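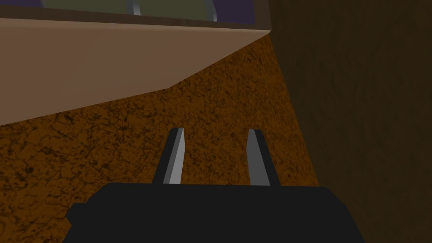 Hi Leonora, and hello to everyone at Flelgate who reads these!

March 9, 2024, and I'm finally sitting down to write this up. Short version: the money is being spent on what we said it would be spent on, and the wrist-view training is going better than I dared hope in the fall.

The big job since my last report was the random textures. Every time a simulated kitchen loads, the floors, walls and cabinets get new surfaces — some of them look like rust or dried mud, and I've grown pretty fond of the ugly ones. The idea is that the policy stops leaning on color and pays attention to shape and to where its own fingers are. We now have 3784 simulated episodes that passed Yurii's checks (he threw out another 276, mostly for arms clipping through countertops, and he was right to).

Does it help? I think so! We ran 20 held-out kitchens with the old policy and the new one. The old one finished the reach-and-grasp task in 9 of them and the new one in 14. That's a small test and I don't want to oversell it, so Zoriana is setting up a bigger one with 700 trials on scenes neither policy has seen.

What's not going well: corners. When the gripper gets down low beside a tall side wall, the wrist view loses most of its landmarks and the arm tends to dither. Deisy wants to feed in a few past views along with the current one, and I'd like to try that before we touch anything fancier.

Budget is on track, except that rendering ate more compute than I planned. I'd like to move a little over from travel, if that's okay with you — I can send the numbers whenever you want them. Next report comes in April, with Zoriana's results in it.

Thanks again,
Rostyslav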